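# The Lonik Moonstone Ring

Some pieces take their time with us, and the Lonik ring took longer than most. We first sketched it one gray February at the Totell studio, when everyone wanted something soft and calming to look at, and we kept changing the band, then the setting, then the band again, until it finally felt like something you could put on in the morning and forget to take off at night. We are so happy to be able to offer it to you at last (and in silver, as so many of you asked!).

Moonstone has long been loved as a stone of new beginnings. People turn to it when they are starting a new job, moving to a new home, waiting for a baby, or just feeling that it is time for a gentler chapter. It is also one of the birthstones for June, along with pearl and alexandrite, so it makes a lovely birthday gift for anyone who already has more pearls than she knows what to do with. Whether you wear it for what it means or simply for that blue glow that slides across the stone when you move your hand, we think you will grow very fond of it.

## About the ring

The stone is an oval rainbow moonstone, cut with a smooth domed top and set in a low bezel so it doesn't catch on sweaters, hair or the lining of your good gloves. On either side of it you'll find a tiny crescent, one facing in and one facing out, like the moon growing and fading. The inside of the band is slightly rounded, what jewelers call a comfort fit, and it really does make a difference if you have never worn a ring for a whole day before.

Every moonstone is its own little world. Some are milky and quiet, some have a strong flash of blue, and a few have fine lines inside that look like frost on a window. Those lines are natural and part of the stone. If you have a preference, write it in the order notes and we will go through the tray for you and pick the closest one we have.

- **Metal:** sterling silver, polished finish
- **Stone:** natural rainbow moonstone, oval
- **Band width:** 3 mm, with a slight taper at the back
- **Sizes:** US 5 to 10, half sizes included
- **Comes with:** Hakus gift box, polishing cloth and a printed card on the meaning of moonstone

## Finding your size

Fingers are funny things. They swell in the heat, shrink in the cold, and the one on your right hand is almost never the same as the one on your left. Please measure in the evening, when your hands are warm, and measure the finger you plan to wear the ring on. If you land between sizes, go up. We also have a paper sizer that we'll gladly mail to you free of charge, just ask for it before you order.

If the ring arrives and the fit is wrong, you can send it back within 21 days for an exchange. It should be unworn apart from trying it on, and in its box. We cannot exchange engraved rings, so do use the sizer first if you want words inside the band.

## Caring for moonstone

Moonstone is softer than it looks. Take the ring off for dishes, gardening and the gym, and put it on after your hand cream and perfume have dried. Clean it with lukewarm water, a drop of mild soap and a very soft brush, then pat it dry. Please keep it out of ultrasonic and steam cleaners, even the small ones made for home use. Silver darkens naturally over time, and the cloth in your box will bring the shine back in a minute or two of gentle rubbing.

Store it by itself. A sapphire or diamond ring in the same dish will scratch the dome sooner or later, and polishing out a scratch means sending the ring back to us.
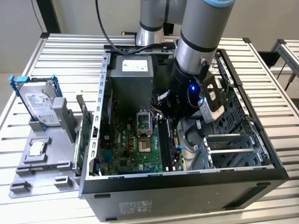
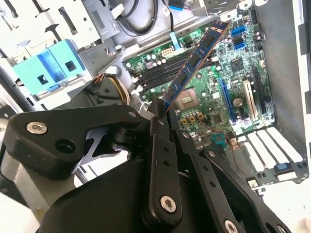 **L. Krasniqi**
*Owner and jewelry designer, Totell*

## Engraving and delivery

We can engrave up to 2 short words inside the band, or a date if you prefer. Lowercase script looks prettiest at this size, though block letters are easier to read if the ring is for someone who will want to show it around. Engraved rings take a few extra days to leave the studio.

The Lonik is being made in a first run of 1,000 rings, each with its number on the printed card. Gift wrapping is free, and you are welcome to add a handwritten message at checkout. We don't put prices in the parcel, so it can go straight to the person you are thinking of.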